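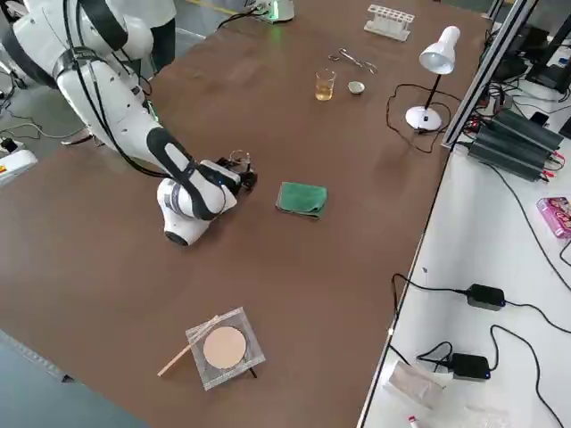

Green cloth, beaker, little white dish and the tongs, all out on the big brown table.

I've been meaning to write about glassware for ages, mostly because I love it (the shapes! the clinking!) and partly because I'm still cross about a funnel I broke in my first week at Londum. So, a whole post on setting out a table for small chemistry.

My rule is to start with a cloth. Fold it flat, put it down first and let everything else find its place around it. Ours are green and they go a bit stiff after 100 washes, but I'm fond of them and I won't hear a word about paper towels. Then the beaker, well back from the edge, and the porcelain dish close enough that you're not stretching across. I used to crowd everything into one corner and then wonder why my sleeves kept catching things. 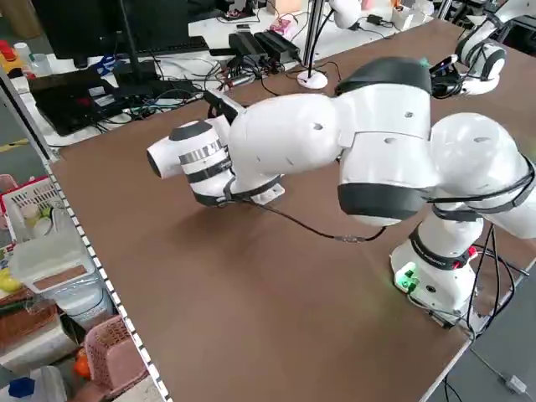 Saranya Sastry reckons I've got it backwards and the tongs should go down before anything else, as they're the one thing you grab in a hurry. She also says a bare table makes her want to wipe it again, and I'm exactly the same!

I did try it her way for a fortnight. It's fine, but I kept putting the cloth on top of the tongs and then hunting for them, so back I went to cloth first.

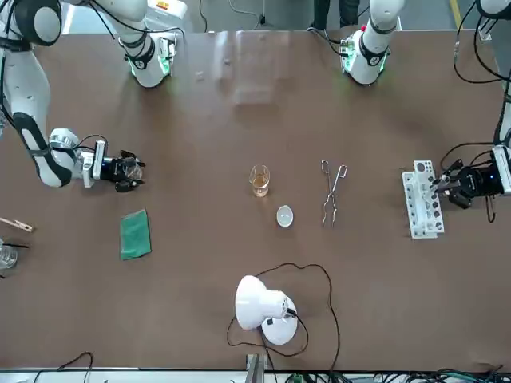 The other thing I'm fussy about is space between pieces. A hand's width at least, more for anything tall. Small glass is the worst for rolling off, and I've swept up enough of it to last me. My old notebook from Udano has a page headed "breakages, June" that runs to 4 items, and three of them were mine (the other was Juwita Lubis and a draughty door).

Tubes I leave until last. They look lovely standing up but I don't trust them one bit, so it's one at a time, and slowly.
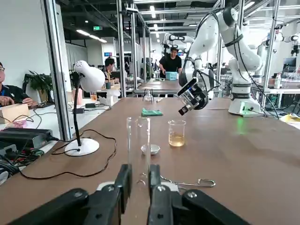
Tall glass tube upright, with the dish and beaker behind.

Next time I'll get on to washing up, and why I've gone off bottle brushes.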